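Trurngate Community Help > Home & Kids

Play kitchen bits all over the table, how do you store them??

Posted by Etumbridge79

Small unit, one white table, kids pull the lot out every arvo. Pan, colander, plate, fruit, sauce bottle, play oven too. Had one big tub but everything sinks to the bottom. Want somthing quick, under 200 bucks.

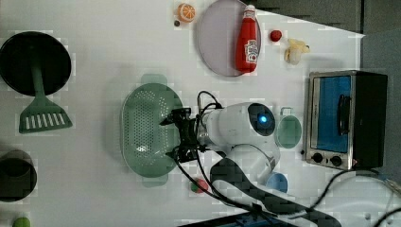 Does the play food need its own container?
Worth doing. Small stuff goes missing under the pots otherwise, so a shallow tray for food and a deeper tub for pans.

kunden_mum

Use the colander as the fruit bowl! Tomato, banana, orange, all in. Sits inside the frying pan if yours is big enough. Oven stays out on the shelf. Pack up takes us 3 minutes, roughly. Sauce bottle we just leave on its plate, lying down, cause ours wont stand up anyway. 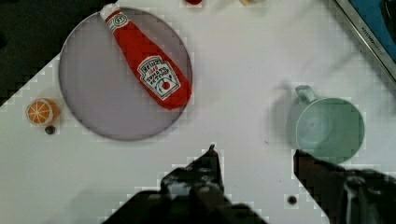 Other replies

Bravo

tub with a lid. done

Related
- Getting texta off a white tabletop
- Washing soft play food, hand or machine?
- Toy swap at Kunden hall, November

Last updated: November
Contact us | © Trurngate Community Help | Back to top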